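How paper is recycled

Paper is made of fibres. A fibre is a very thin thread of plant material, usually from a tree. In a sheet of paper, thousands of fibres lie across one another in all directions and stick together where they touch. Tear a piece of newspaper slowly and look at the torn edge. The small hairs along it are the ends of fibres.

Recycling paper means taking the fibres apart and putting them together again as a new sheet. The ink, glue, staples and dirt have to come out on the way.

Sorting

Paper from homes and schools arrives at the sorting works in lorries. At the Tredbridge works it is tipped on to a moving belt. Cardboard goes one way and thin paper goes another, as cardboard fibres are brown and would darken a white sheet. Some items are taken off the belt and not used at all:

Paper with food or grease on it
Drinks cartons with a plastic lining
Till receipts
Wrapping paper with foil or glitter

The sorted paper is pressed into bales, tied with wire and sent to the mill.

Most of this paper began its journey in a small bin on the floor of a bedroom, a classroom or an office. What goes into that bin decides how much work the sorters have. A single yoghurt pot with some yoghurt left in it can spoil a pile of clean paper.

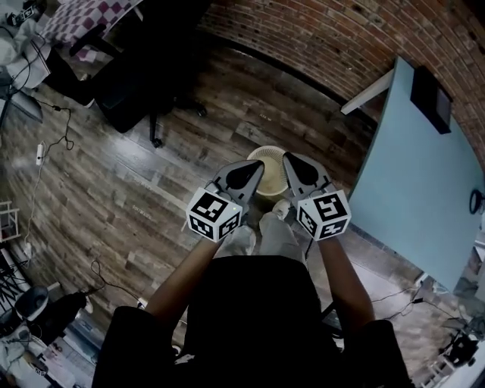
Joaquín Cabral wrote to ask whether paper should be torn up before it goes in the bin, as his class had been told to do this to save space. It is better left whole, or folded flat. Tearing cuts through some of the fibres and makes them shorter, and very small pieces can fall through the gaps in the sorting machines. Shredded paper is accepted in some towns and refused in others, so the rules of your own council are the ones to follow.

Pulping

At the mill the bales are dropped into a pulper. This is a large tank with a turning blade at the bottom, and it works in much the same way as a kitchen blender. Water is added. The paper goes soft, the fibres let go of one another, and the result is a grey, runny mixture called pulp. Pulp at this stage is nearly all water.

Cleaning

The pulp is pushed through screens, which are metal plates with narrow slots. Fibres pass through the slots. Lumps of glue and bits of plastic do not. Staples and grit are heavier than fibres, so they are removed by spinning the pulp in a cone, where heavy things move to the outside and drop to the bottom.

Ink is removed with soap and air. The soap loosens the ink from the fibres. Air is then blown in from below, the ink sticks to the bubbles, and the bubbles rise as a dark froth that is skimmed off the top.

Making the sheet

Clean pulp is sprayed on to a wide moving mesh. Water drains through the mesh and the fibres stay on it - this is the moment when the pulp becomes a sheet. Rollers squeeze out more water, and heated rollers dry what remains. The finished paper is wound on to a reel. A reel from the Ritport mill is 245 centimetres wide.

How many times?

Fibres get shorter each time they are recycled. Short fibres make weak paper, and in the end they are so short that they are washed out with the dirty water. Mills often mix in some new fibre to keep the sheet strong. Old office paper may become newspaper, and old newspaper may become egg boxes, where strength matters less.

Words to know

Bale: a large block of pressed paper tied with wire.
Fibre: a thin thread of plant material.
Pulp: fibres mixed with water.
Reel: a very long sheet of paper wound into a roll.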